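Zerkdale Fold-Out Fair Counter

Home > Exhibition kit > Counters and stands

I've been doing trade fairs for a living for longer than I like to admit, first for a tea importer and then on my own account, selling kit to other small exporters who have to stand in draughty halls and smile at people. The Zerkdale is the counter I wanted back then and couldn't find. It folds flat, it goes through a normal hotel door, and one person can put it up in the time it takes a colleague to fetch the coffees.

Most of my customers are small firms going abroad for the first time, often on a shared national pavilion where you get a square of carpet, a socket and a name board, and the rest is up to you. Hiring a counter from the hall sounds easy until you see the price list (and then there's the handling fee, and the fee for ordering late!). If you're doing more than one fair a year, buying usually works out cheaper.

What you get

The counter itself, in its carry bag
One lockable inner shelf, two keys
Three clip-on front panels, blank, ready for your own graphics
Levelling feet for bumpy hall floors
A packing list in English, French and German that you can hand to the customs desk

Size and weight

It stands 1030 mm high, which suits most people for signing things and leaning on while they chat. I did try a lower version and everyone stooped, so that one went. The top overhangs on the visitor's side so that you have somewhere to put leaflets without burying your own notebook. It'll take a load of up to 300 newtons spread across the top, so a laptop, a card reader and a stack of catalogues are all fine. Please don't sit on it. People do, usually at the end of the last afternoon, and the hinges aren't covered for that.

Getting it through customs

I get more questions on this than on the counter. If you're taking it out of the country and bringing it back, you'll probably want it on a temporary import document along with your samples, and your chamber of commerce or freight agent can tell you which one. List the bag and the panels separately. I once watched a chap at the next stand lose a whole build-up morning over a lamp he'd left off his list, and he was still arguing about it when the doors opened.

If you'd like someone to do the paperwork for you, I send people to Krystyna Cieślak at Rorkholm, who handled my own shipments for years. She's quick, she answers the phone, and she'll tell you straight if your dates are too tight. I don't take a cut from it.
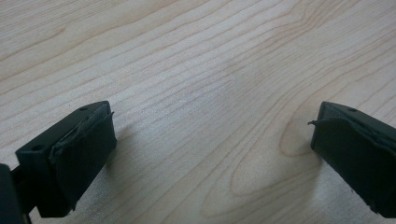 Which version?

There are two. The Zerkdale Plain is the one most people buy and it's the one I keep in stock. The Zerkdale Service has a cable tray and a hole for a screen arm, and I'd go for that if you sell something you can't put on a shelf: software, translation, insurance, training and so on. Services people always end up with a screen, and then the screen needs a plug, and then there's a cable across the carpet and the hall safety man comes round with his tape. The tray sorts all that out.

Both fit the Cabrera lighting bar, sold separately, if you already own one. The older Cabrera clamps need a spacer, so drop me a line with your order and I'll put one in the box.

What customers have told me

Mounir El Sherbiny took the Service version to the Trellotitz autumn fair and has since ordered another. "It was up before our neighbours had found their trolley," he wrote. "The lock is a bit stiff." He's right about the lock. A drop of light oil helps, and I've asked the workshop to look at it for the next batch.

I've also had a grumble that the bag has no wheels. It doesn't, because the wheels kept snapping off in the hold, so I'd sooner you strapped it to a cheap trolley.

Delivery

I send counters out by pallet courier within the UK and by freight elsewhere. If you're going straight to a fair, I can ship to the hall's advance warehouse, but I need your stand number and the name of the official handler, and I need them before the warehouse closes its books. For spring fairs that often means ordering by November, which sounds daft and isn't. Courier drivers will not wait at a loading bay, so put a mobile number on the form that somebody will pick up at seven in the morning.

Returns are fine if it's unused and the panels haven't been printed on. Printed panels I can't take back, sorry.

Spare parts

Feet, hinges, keys and single panels are all on the spares page. For replacement keys, quote the number stamped inside the lock.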